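Zonditz Robotics Newsletter
Sep 13, 2022

The Robot That Waited Its Turn

Regular readers will remember that in June we announced, with more confidence than was wise, that Ruddock had learned good manners. Our sidewalk delivery robot would slow down for people, give way to people, and let people go first when it wasn't clear who had the right of way. We were proud of this. There was cake.

We now have to report that Ruddock stood still in the Jumholm plaza for 3597 seconds because it was being polite to a bollard.

The good news is that the plaza lives inside Skirkia, our simulator, so no sandwiches were harmed. The less good news is that the software in there is the same software that goes out on the real machines, and it had already passed review. Release 4 was packaged, labeled and waiting for somebody to press the button. The button has been moved to a later date.

The failure turned up in run 1910 of the overnight batch. Ruddock was supposed to leave the plaza, follow the curb, cross at the corner and deliver an imaginary parcel. It made a clean start, planned a sensible route, came up to the curb line and stopped. Then it announced "After you" through its simulated speaker. It kept on announcing it at regular intervals until the run was nearly over. The log reads like a very small play with one character.

What saved us from missing it completely was luck. The batch runner kills any run at the one-hour mark and files it under timeouts, a folder that people on the team look at about as often as they look at the fire extinguisher. Run 1910 ended 3 seconds short of that, when the planner ran out of room for its own yield history and fell over. A crash gets an email. A timeout doesn't. We got the email. 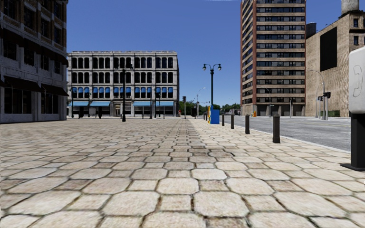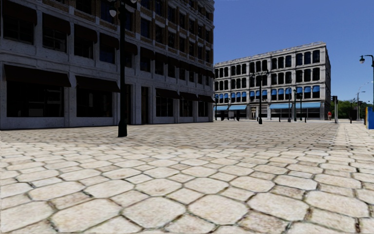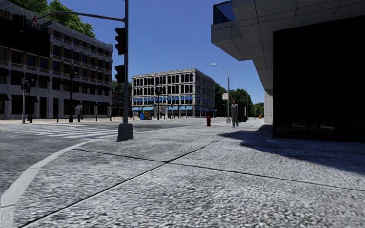 Jumholm, as rendered in Skirkia.

Yielding in Ruddock's software comes down to two questions: is that a person, and are they about to go somewhere? The first answer comes from the detector, and the second from a module that watches for movement and makes a guess. For June's release we tuned the detector to be generous, on the theory that treating a post like a person costs you a second or two, while treating a person like a post costs a great deal more. That theory still holds. The trouble is in what happens next. Look at the curb in the first picture, where the black bollards run off into the distance toward the blue box, each looking smaller than the last. As Ruddock rolled up, the detector took the nearest one for somebody standing at the edge of the road, facing traffic, waiting. The intent module agreed that this individual was likely to step off at any moment. Ruddock stopped to let them. The individual did not step off. Ruddock, having been raised properly, went on waiting.

Lachlan Dunstan, who wrote the yield logic and has been a good sport about all this, points out that the module did everything it was asked to do. A person standing still beside a road is a person you should be careful with, and there was no rule saying how long care should last. He had left a patience limit out on purpose. His worry was that a robot with a limit would eventually lose its temper and drive at a real person who happened to be slow, or on the phone, or eating one of our sandwiches. He'd still rather have the bollard problem than that one, and so would we.

A robot parked at a curb is a safety problem too, though, and that's why this is in the newsletter and didn't stay a hallway joke. Ruddock blocks the way for anyone coming along behind it. A wheelchair user shouldn't have to go out into the road because our machine is having a standoff with street furniture. And anyone who walks up to see what's wrong gives it a genuine person to yield to, at which point it will never leave.

So, the fixes. When Ruddock has yielded to something that hasn't moved, it now backs off, shifts sideways and takes a second look from a new angle. A bollard seen twice tends to confess. If the thing still looks like a person, Ruddock goes on treating it as one, pulls over to the side of the walkway and calls a human operator. It doesn't get to decide on its own that it has waited long enough. Lachlan was firm on that point, and the limit he left out is staying out.

We've also changed the batch runner so that a timeout sends an email just like a crash does. The first night produced a fair number of emails. We are reading them. One has Ruddock giving way to its own reflection in a shop window, and we may come back to that when we've stopped wincing.

The full Jumholm set is being rerun with the new logic, corner crossings included, and Release 4 will stay on the shelf until the results have been read by people who didn't write the code. If you have a robot on trial from us, you're on the older software and don't need to do anything. If it says "After you" to a mailbox, please write in and tell us which mailbox.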